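Greltgate Woodworking Board > Finishing > Wax oil on a round oak top, sticky after two weeks

planeshaving
Posted 19th September

Refinished a round oak table for the front room. Sanded to 150, two coats of Arsenault hard wax oil, second coat the next morning. It has been two weeks and the surface still grabs a sheet of paper if I leave one on it overnight. Room is unheated, humidity in the high sixties. Do I wait or strip it?
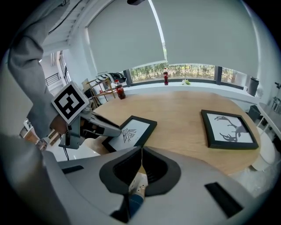

Coats went on with a white pad and I wiped off after 30 minutes. The can says 15 to 20, which I only read afterward. Coverage worked out well under what the label gives, so I suspect there is too much on there.

kerf_138
Strip it. Wax oil that is still tacky at two weeks was left too thick, and the top skin has closed over soft material. Mineral spirits and a gray pad, then one thin coat.

tallowmere
Disagree with stripping. Oak is open grained and the excess sits in the pores, where it cures last. Put a fan on it, get the room up to 70 and give it ten days. I had the same thing in February on a Usell bench top and it hardened once the heat was on.

kerf_138
Heat helps if the film is thin. He wiped at 30 minutes. By then the solvent is mostly gone and you are pushing paste around.

planeshaving
The tack is not even. The middle is worse than the rim. Does that point one way or the other?

tallowmere
Points to application. People start in the middle of a round top and the pad is fullest there. Try a 2 inch patch with spirits on the underside first if you coated that too.

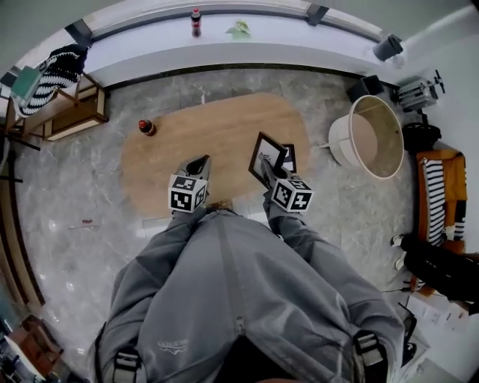 If the patch comes up clean and dry to the touch after a day, do the middle only and feather out. Wax oil spot repairs well. That is the main reason to use it over poly.

oldstock870
Nobody has asked about the sandpaper. 150 is fine, but if it was stearated paper and you did not wipe down before coating, I would look there too. The Cledamstead supply counter sells mostly stearated now.

kerf_138
Stearate will not do that with an oil. It is a waterborne problem.

oldstock870
I have seen it once with an oil. Might have been something else.

planeshaving
Paper was plain garnet. Did the underside patch with spirits last night and it is dry this morning. Doing the middle tomorrow with the heater on, rim stays as is.

kerf_138
Keep the coat thin – a tablespoon is plenty for that area. Wipe at 15.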